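**FOR IMMEDIATE RELEASE**

# Vudari ships Zusska 8, two-arm planning software for table work

*New version plans both arms together, replans mid-reach, and reads shiny cutlery a lot better than the last one did*

Short version for those on deadline:

- Zusska 8 is out today. Free upgrade for anyone holding a current Zusska license.
- One planner for both arms. Version 7 ran one per arm plus a referee process, and the referee is gone.
- Wrist cameras now feed the planner directly. Head camera still needed for the first look at the table.
- New perception model for metal, glazed and see-through objects.
- Runs on the same workstation as before. No new hardware to buy.

Tableware is still our main test bed. Forks, spoons, bowls, plates, mugs. Thin things with glare on them, next to round things with glare on them.
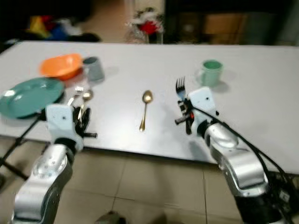
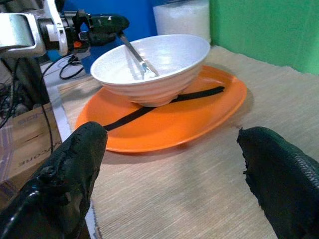 DESTOW, 1 May 2022

Vudari today released Zusska 8, the newest version of its motion planning and perception package for two-arm robots. The release covers the planner, the perception stack, the log viewer and the calibration tool. Download links went out to license holders this morning. If yours did not arrive check the spam folder first, then write to support.

The big change is the shared planner. Until now each arm had its own, and the two traded claims on space over the table. Safe enough, but slow. One arm would hold a fork and sit there while the other made up its mind about a cup. Zusska 8 searches for both arms at once and hands out a single timed plan, refreshed 20 times a second.

"We kept patching the referee and every patch made it more polite," said Misaki Sekiguchi, who leads planning at Vudari. "Two very polite arms. So we took it out. The code got shorter and I can read the logs again."

Perception, next. Cutlery is thin and reflective, and depth readings on it tend to come back full of holes. The new model works from color images first and uses depth only where depth looks trustworthy. It was trained on 1000 table layouts recorded in our own lab, 300 of them set up with overlapping pieces: a spoon across a fork, a bowl sitting off-center on a plate, that kind of thing. Wrist views are used for the last part of the reach, where the head camera often has a gripper in the way.

Also new:

- **Log viewer.** Scrub both arms on one timeline. Camera views line up with the plan. Export works now (it did not always, sorry).
- **Calibration.** Wrist camera to gripper in 8 poses. You can stop halfway and pick up where you left off.
- **Task files.** Plain text, same format as version 7. Old files load without changes exept for the `referee` block, which is ignored with a warning.
- **Hirano.** Our task library, now bundled. Pick, place, hand over, sort and set. It used to be a seperate install.

Known limits. Clear glass is better but still the weakest class. Cloth is not supported. Tools held by one arm inside a bowl or other container need a manual clearance setting, see the release notes, section on held objects. A fix for that is planned for the December update.

Zusska 7 will get bug fixes until that update ships. After that, security fixes only.

**Availability**

Zusska 8 is available now to current license holders. Trial licenses on request, one per site. Training sessions at our Destow office can be booked through the support desk.

**About Vudari**

Vudari makes planning and perception software for robot arms. Based in Destow. Products are Zusska and the Hirano task library.

**Press contact**

Vudari press desk, Destow. Interview requests for Misaki Sekiguchi go through the same desk, please include your deadline.

\###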